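How to report a blocked lane on Route 411

If your car stops on the road between Orumport and Tramness, first turn on the hazard lights. Move to the shoulder if the car still rolls.

Leave the car by the side away from traffic and stand behind the barrier. Then call the road desk at extension 1091 and give the number on the nearest marker post.
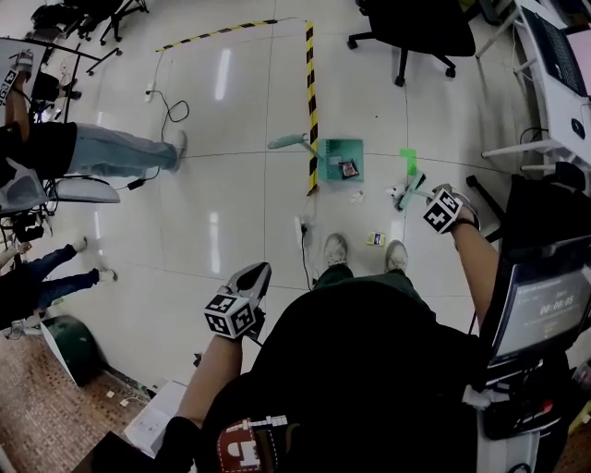
White sneakers on a tiled floor.

Say which direction you were driving and how many lanes are blocked. If somebody is hurt, call 911 before the road desk.

A patrol normally comes in some 20 minutes. Please do not put a warning triangle in a moving lane. After the Petridis exit there are 2 lanes only, so wait there for the patrol and do not push the car by yourself.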